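Cómo comparar dos pinzas en vaciado de caja con un brazo KUKA

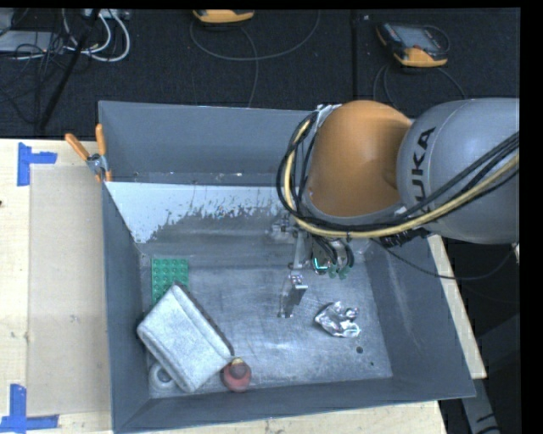

Brazo KUKA y pinza dentro de la caja metálica, con piezas de prueba en el fondo.

Autor: Renato Bravo. Revisión: Chie Kudo. 10/23/19

El procedimiento compara las pinzas Mesten y Nutier con la misma caja y el mismo juego de piezas. Tiempo por pinza: 23 minutos, sin contar el cambio de herramienta.

Preparación

1. Sujete la caja a la mesa y marque su posición con cinta.
2. Incluya piezas rígidas y deformables. Una lámina arrugada, una bolsa de tela y una placa de bloques de juguete cubren bien los casos difíciles.
3. Compruebe que mangueras y cables no rocen las paredes en el punto más bajo de la trayectoria.
4. Cargue el TCP y la masa de la pinza en el controlador.

Ensayo

5. Ejecute 10 intentos por pieza, con velocidad y altura de aproximación fijas.
6. Anote cada intento como agarre, resbalón o colisión.
7. Cambie la pinza, recalibre el TCP y repita desde el paso 5.

Las paredes inclinadas limitan el giro de la muñeca. Si una pieza queda pegada a la pared, registre también el ángulo de entrada.

La plantilla de registro está en la carpeta Purkora, archivo 444.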